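Ullura Opens Its Second Community Kitchen in Umeo

1/9/21

Hi all, Hafþór Frandsen here, and I get to share the good news this time! Ullura is opening a second kitchen, over on Pastor Street in Umeo, and I've been grinning all week. 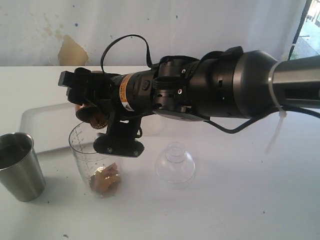

We'll serve soup and bread at lunch, plus two evening meals a week (pay what you can, same as always). It took us nearly nine months to find the right spot, and I must have looked at every old storefront in town.
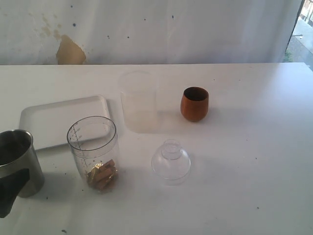 Wurent, the bakery next door, is giving us bread through April. I've already eaten far too much of the rye.

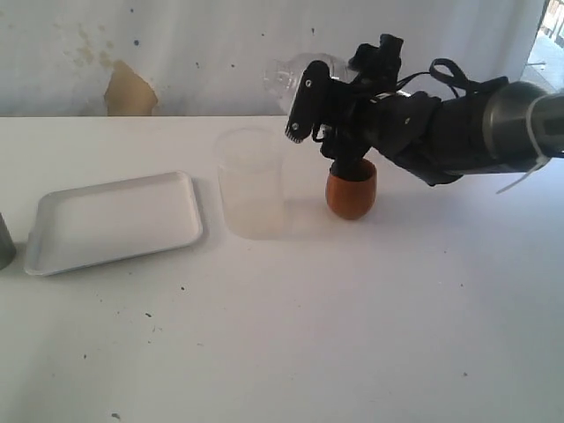 Wurent told me they'd be glad to keep the bread coming past April if the lunches fill up, and they'd like to try a baking class too. I said yes before they finished asking!

Want to cook, or just eat? Stop by the Ullura front desk and ask for me.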